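"I Have Read the Binder So You Don't Have To": Vandana Khurana on House Rules for Lab Robots

By Kittipong Somboon
October 27, 2019

Vandana Khurana keeps the binder on a windowsill in her office at Prirkholm, next to a plant that has seen better years. The binder holds every rule the building has ever made about robot arms. When she took over lab automation, it weighed more than the plant did.

"The first version covered what to do if the arm caught fire," she says. "It said nothing about what to do if you wanted to leave a screwdriver somewhere."

Her rewrite is 8 pages. It went into use in September, and she has been arguing with people about page 3 ever since.

Page 3 is about who may touch what while an arm is powered. The old text required "appropriate caution." Khurana asked four colleagues what that meant and got four answers, one of which was "wearing shoes." The new text says that hands stay off the tabletop while a program is running, and that anyone who wants to straighten a box pauses the arm first.

"People hate it for a week," she says. "They see a box a little crooked and their hand just goes. I've done it. I wrote the rule and I've done it, and I filled in the form for it too."

There is, naturally, a form. It has one line. Her predecessor's had 31 boxes and was, as far as she can find, completed twice, both times by her predecessor.

I ask whether the formal safety standards don't already cover all this. She gives me the look of someone who has bought several of them with her own budget code.

"They cover the machine and how you install it, and you should read them. I'm serious, read them. But a standard is written for everyone's robot. It doesn't know that your lids flip open to the side, or that people in your lab put things down on any flat surface they can find. You have to write that part yourself."

Lids are on page 5. A lid is opened before the run, laid flat, and counted as an obstacle like anything else on the table. Khurana got this one from Petrenko, the supplier who trained her team, and she considers it the only sentence from that two-day course worth the catering. Then there is the rule about tips: the written procedure must say what the arm does if it fails to pick one up. "Carry on and hope" was an early draft submitted by the team on the Misex project. She has kept it in the binder, under Humor.

She is firmest about small work. Tip handling is light, repetitive and dull to watch, and she thinks the dullness is the hazard. "Give someone a big scary welding cell and they'll stand behind the line all day. Give them a little plastic tip going into a little green rack and they lean in with their coffee."

Tip handling between two boxes, the job pages 3 and 5 were written around:

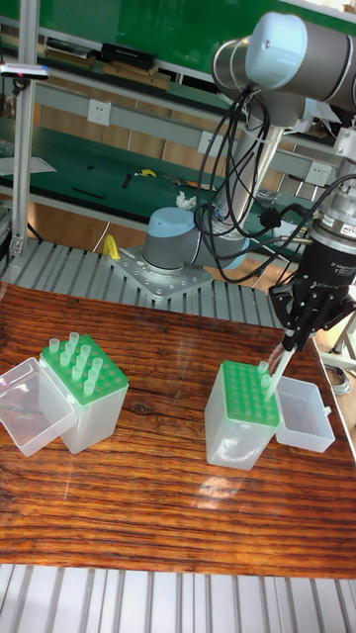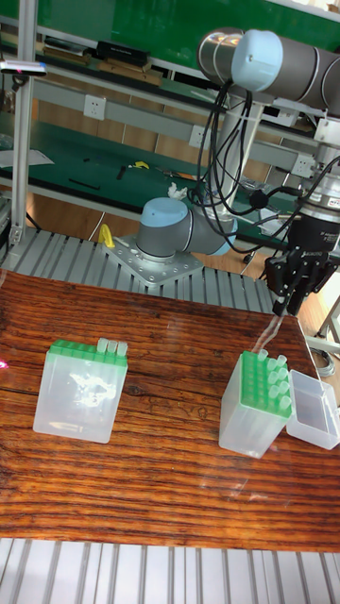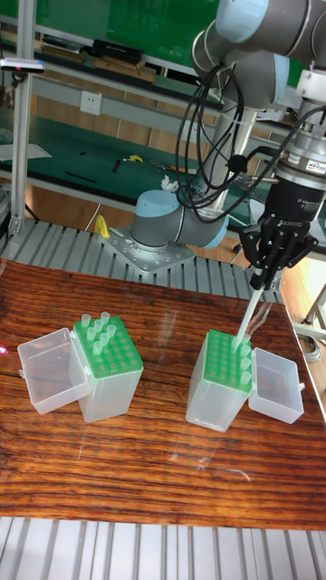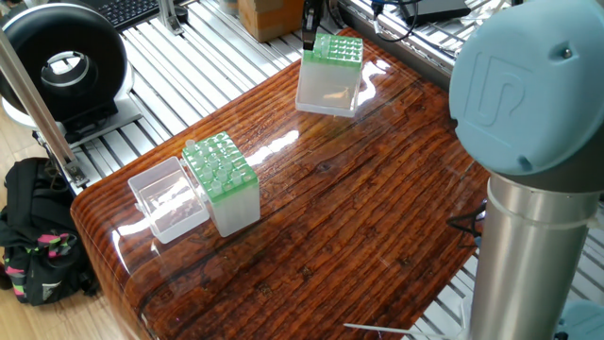 The coffee has its own paragraph, on page 6. It is the shortest in the document ("No.") and the only one that came through review without a comment.

Cables took longer. Khurana wanted them secured so that the arm could go through its full travel without snagging, and she wanted someone to check that by running it slowly after every change to the setup. The objection was time. A slow run is boring, and the people asked to do it have degrees.

"I said fine, then write down that you skipped it and sign your name. Everyone found the time."

She doesn't pretend the rules are finished. Culullow, the sister site, has asked for a copy and has already sent back a list of changes longer than the original. One of their suggestions is a numbering system for the numbering system. She is thinking it over, in the sense that the email is still in her inbox.

What would she tell a lab that is just setting up its first arm? She takes a while over this.

"Write down what people really do for a week before you write any rules. Don't correct them, just write it down. You'll be horrified. Then make rules for those people, because those are the ones who are going to turn up on the first morning."

And the old binder? She has to keep it until the next audit. For now it's holding the window open.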